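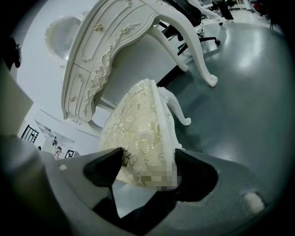
Vanity and stool. The pulls are brass-colored, with a faint floral relief.

The vanity set has been in the back room since August, and I have finally gone over it properly. It is a reproduction in the Rococo manner, gloss white, sold under the Grullotex name. The maker's sheet that came with it calls the finish "palace white" and gives no paint code, so touch-up is a matter of matching by eye. I will get to that.

The desk has a serpentine front and an apron with raised scrollwork, acanthus leaves and rosettes. The mirror is oval, in a carved white frame, attached at the back. Construction is better than I expected at the price. The drawers run square and the legs are tight. The knobs are a different matter. Every one of them had worked loose on its screw, and one spun freely. A drop of medium threadlocker on each and a quarter turn past snug fixed that. Do not go further than a quarter turn. The drawer fronts are soft and the screw head will pull in.

Cleaning carved gloss paint is slow. Dust packs into the undercuts and a flat cloth slides over the top of it. What works for me:

Vacuum first, soft brush attachment, lowest suction.
Dry artist's brush, a 2 cm flat, for the leaf carvings.
Barely damp microfiber on the flat areas, then a dry one straight after.
No furniture spray. Silicone residue makes later touch-up paint crawl.

I do the underside of the apron too. Most people skip it, and it holds more dust than any other part of the piece. Turn the stool on its side and the same applies to the rim around the seat.

The stool needed more attention than the desk. It has the same curved legs and a padded seat, white fabric with a metallic gold floral and vine pattern. Metallic yarn is the weak point in a fabric like this. It does not wear through so much as it flattens and snags, and once a gold thread lifts there is no good way to put it back. I trim lifted threads flush with embroidery scissors and leave the rest alone. Never pull one.

For cleaning the fabric I tested two products on the underside hem. The Flandico foam left a faint tide line when it dried. The Jemusex dry powder left nothing visible, so I used that: sprinkle, wait, brush along the direction of the pattern, vacuum through a piece of nylon stocking so the nozzle never touches the yarn.
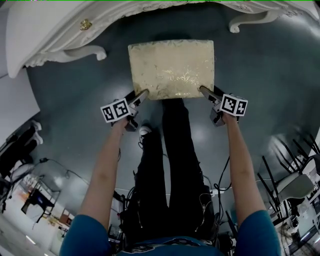
Cushion on the floor in front of the furniture.

Working on the floor has one real advantage with patterned upholstery. Overhead light on a horizontal surface shows the raised parts of a damask-type weave clearly, and flattened areas read as dull patches. Turn the piece by a few degrees and look again. A patch that stays dull from every angle is wear. One that comes and goes is only pile direction.

The floor itself deserves a note. It is a glossy dark coating, easy to mop and unforgiving with grit. Anything heavy dragged across it leaves a gray line. I sweep before moving furniture and lift the legs, and I have put felt pads under every foot of the set. The scroll feet are a nuisance in this respect, as the contact area is small and not flat. Standard round pads peel off within a week. I cut mine from 2 mm sheet felt to the shape of the foot and fixed them with contact adhesive, both faces coated and left until tacky.
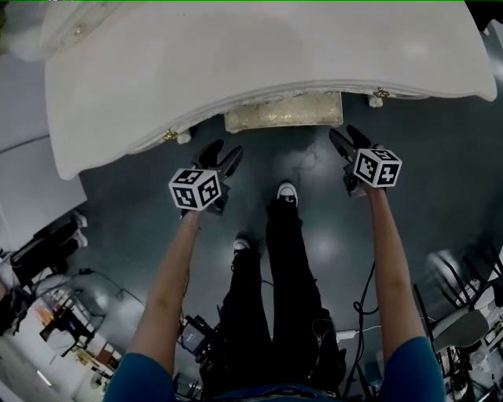 Storage position is the part I changed my mind on. I used to leave a stool standing well out from a vanity so that the fabric would not rub against the apron. The trouble is that people walk into it, and a knock on a curved leg is worse than a bit of rubbing. It now goes back under the desk, far enough in to be out of the walkway, with a hand's width of clearance at the back. On a serpentine front the middle of the curve gives you the most room, so center the stool there before pushing it in. Off to one side it meets the carving early.

Chips are the last item. There were 4 of them, all on leg edges, none down to bare wood. I sanded the lips with 2000 grit, filled with two thin coats of Jurčo white enamel, let it cure overnight and leveled with 3000 grit, used wet. The match is slightly cool next to the original. From standing height I cannot find the repairs, but with a flashlight held low I can find all of them. A drop of ocher in the enamel would probably bring it closer, and I will try that on the next chip before committing to redoing these.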